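Granham Tape Roll Task Set, Class Edition
Item GR-876
Sold by Ellthorpe Classroom Supply

Price: $583 per set
Availability: In stock, ships in February
Page updated 4 January 2019

Overview

The Tape Roll Task Set is the table equipment for the two-arm event in the Granham student robotics league. It is also sold to schools and clubs that don't compete and want a pick-and-place exercise for a class. The arms are not part of the set. Any pair of table-mounted arms with two-finger grippers can be used, provided the fingers open wide enough to take hold of a standard tape roll by its wall or through its core.

Students program the arms to move rolls of tape between a rodded rack and a cardboard tray. One arm works from each side of the table. The rack and tray stand side by side in the middle so that both arms can reach both of them.

What's in the set

Black rack with metal rods and slatted end panels
Open cardboard trays, pack of four
One roll of clear packing tape
One roll of gray duct tape
Clear plastic compartment box with lid
White cable ties, one bundle
Printed task sheets, levels 1 to 3
Score pad, 300 sheets

Not included: arms, grippers, controllers, computers, table, table covering, glue gun.

Table layout

Put the rack down first, then push the tray up against its side. The tray walls are lower than the rack. A path planned at tray height will run into the rack frame, and this is the most common fault in first attempts. Parts you aren't using go along the back of the table, outside the reach of both arms. The box for small parts can stand next to the rack as long as the arm on that side has room.

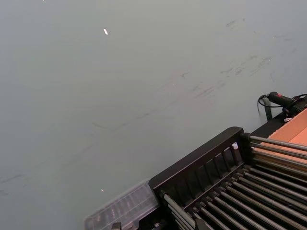 End panel and rods of the rack, with the compartment box at its foot.

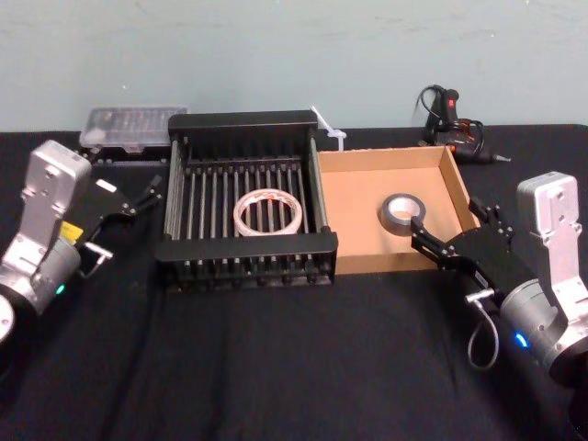

Task levels

Level 1. One arm, one roll. The roll starts in the tray and finishes flat on the rack. Students may set all positions by hand.

Level 2. Two arms, two rolls. Each roll starts in a different place and they swap. The arms may not touch each other. Teams choose whether to move one arm at a time or both together. Moving both together scores more.

Level 3. Handover. One arm picks up the roll and passes it to the other above the table. The second arm sets it down. The roll may not touch the rack or the tray during the handover.

A full run at level 3 is worth 400 points. Dropped rolls lose points according to the table on the back of the task sheet. A roll standing on its edge between two rods counts as placed only if it stays there until the judge has finished writing.

Notes for teachers

The rolls don't behave the same way in a gripper. Duct tape can stick slightly to rubber finger pads on a warm day. Packing tape is smooth and slides if the fingers close off center. Tape down the loose end of each roll before class, or fold it under.

Grippers should come in from above with the fingers open and close only when they have stopped moving. Have students run every new program at low speed with one hand at the stop button. If your arms have cables at the wrist, leave enough slack for a full turn and check that the loop does not drag over the rack.

Trays wear out. A corner that has been hit a few times can be fixed with hot glue and used for practice, but league matches need an undamaged tray. Unplug the glue gun before the arms are switched on.

In the Trasstead after-school class, Gemma Costa gives level 1 two sessions and level 2 four. Her groups work in pairs, one student for each arm, and change sides halfway through. Level 3 is left for the students who stay on for the league.

Replacement parts

Cardboard trays, pack of four: item GR-300
Rods with end caps, pack of two: item GR-583
Score pad: item GR-400
Tape rolls are not sold separately. Use any roll of normal household width.

Assembly

The rack comes put together. Check the bolts along the bottom of the end rails before first use and tighten them with the hex key in the bag. The trays come flat and fold up without glue.

Compatible items

Joshi gripper finger pads, soft
Joshi table clamp, short
Granham league rule book, current season

Returns

Unopened sets can be returned within 30 days. Opened score pads and tape rolls can't be returned. Schools ordering by purchase order should write the item number on the form and include the name of the person receiving the delivery.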